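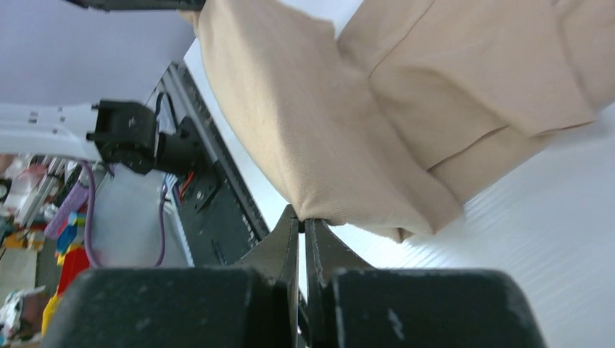

Print this page | E-mail this page

Section 4. Setting up the Suris garment steamer for knits

Read this section before you fill the tank. The quick card in the box covers cotton shirts and little else, and I have my doubts about its advice on those.

The steps apply to the Suris floor model with the hanging pole. Owners of the older Clukel handheld can follow steps 5 through 12, but should skip the hose check.

4.1 Before first use

1. Take everything out of the carton and remove the cardboard ring under the tank. The ring is easy to miss. The tank will seem to sit properly with it in place and then leak.

2. Push the pole sections together until each one clicks. The box says "no tools needed." Keep a small screwdriver handy anyway for the collar at the base.

3. Attach the hose to the base and turn it a quarter turn to the right. Tug it. If it moves at all, take it off and start over.

4. Fill the tank with plain cold water up to the line. Do not add scent, starch, vinegar or the "fabric freshener" sold in the same aisle. The freshener makers claim it is safe for steamers. We ran one bottle through a test unit and spent an afternoon picking gum out of the nozzle.

CAUTION: Never fill the tank while the unit is plugged in. The water cutoff is a backup and should not be your plan.

5. Plug into a wall outlet. Power strips get warm with this kind of load, whatever is printed on their packaging.

6. Let the first tank run for ten minutes with the head pointed into a sink or an old towel. The first steam may carry bits of factory dust.

4.2 Steaming a knit

7. Read the care label. If it says "dry flat" you can still steam, but do not hang the garment from the pole clips. Wet knit is heavy and the shoulders will drop.

8. Turn the garment inside out and lay it on a padded surface, or hang it on a wide, rounded hanger if the label allows.

9. Set the dial to LOW. The dial has a picture of a sweater next to MEDIUM. Ignore the picture.

10. Hold the head an inch away from the cloth. Move it slowly from the hem toward the neck. Do not press.

11. Stop after each pass and smooth the cloth with your free hand, once the steam has cleared. Pull gently along the rows, never across them.

12. Leave the garment alone for half an hour. A knit that looks finished while warm often isn't, and folding it early will put back every crease you just removed.

NOTE: You will read that steam "cleans" clothes. It takes the edge off some odors. It does not lift sweat, food or skin oil, and it can set a stain for good. Wash first.

CAUTION: Steam burns happen fast. Do not steam clothing while someone is wearing it, including yourself.

4.3 Cuffs, necks and ribbing

Ribbing is where most damage is done. Loretta Fitzsimmons, who checked these steps on her own sweaters, got good results by holding the head two inches off the cuffs and giving them a few seconds only. Her first try, at the distance in the maker's video, left a neckband that never sat flat again.

If a cuff has gone wide, steam it lightly, pat it into shape and let it cool without touching it. This works on wool. On acrylic it mostly does not, and too much heat will leave the yarn limp for good – there is no fix for that.

4.4 Scale and storage

13. Empty the tank after every session, even if you mean to use it again in the morning.

14. Descale when the steam turns weak or starts to spit. The manual calls for a Zomness descaling packet, part 414. Plain white vinegar, one part to two parts water, did the same job for us. Check your warranty first, as it may insist on the packet. Rinse with two full tanks of clean water before the head goes near any clothing.

15. Hang the hose straight. A kink holds water, and old water will come out brown on something pale.

4.5 If something goes wrong

Light on, no steam: wait another two minutes, then look for a kinked hose.

Water drips from the head: the hose is hanging in a loop. Lift the head above your shoulder to let the water run back.

Code 78 on the display: the tank is not seated. Lift it out and set it back down firmly. Štěpánka Malý on the parts desk suggests wiping the rubber seal as well. That has cleared the code more often than the reset button has.

Code 516: unplug the unit and call for service. Do not open the base.

Print this page | E-mail this page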